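Cleaning Brush Heads in the Shared Kitchen: Storage and Wear
Project report, Module 2, Cloltbridge
21/10/2025

3. Method

The kitchen on the Jonda corridor keeps its cleaning brushes in one drawer under the sink. Before the project the drawer held heads of several makes, handles that did not match them, and two scouring pads. We emptied it, washed everything in warm water with washing-up liquid and left it on a rack overnight. Heads and handles were then sorted by fitting.

Each head was weighed dry on the kitchen scale and looked at under a desk lamp. Notes were made on three points: the state of the bristle tips, dirt held at the base of the tufts, and marks on the plastic body. Red heads were set aside for the sink and blue heads for the worktops — a rule taken over from the Boychuk building, where it had been in use since December.
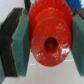

How should a brush head be stored between uses?
Bristles down on an open rack, with the handle taken off if it comes off easily, so that water can drain out of the tufts.

3.1 Wear test

One sink head was fitted to a Jastau handle and drawn back and forth over a steel tray for 1,000 strokes. The load was a 650 g bag of rice tied to the handle. The test was stopped every 200 strokes and the width across the bristle tips was measured with a plastic ruler. The head measured 41 mm at the start.

4. Results

Most of the spreading took place before the second stop. After that the width changed very little, and the readings at the last two stops were the same within what the ruler could show. The outer tufts bent more than the inner ones. No tufts came out.

Dirt at the base of the tufts was found mainly on heads that had been lying flat in the drawer. Scratches on the plastic did not seem to hold dirt once the head had been washed.

5. Limits of the work

Only one head was worn down, and the stroke was made by hand — the speed was not constant. The tray was dry throughout, so the effect of hot water on the bristles remains untested. The scale reads to the nearest gram, too coarse to show any loss of material.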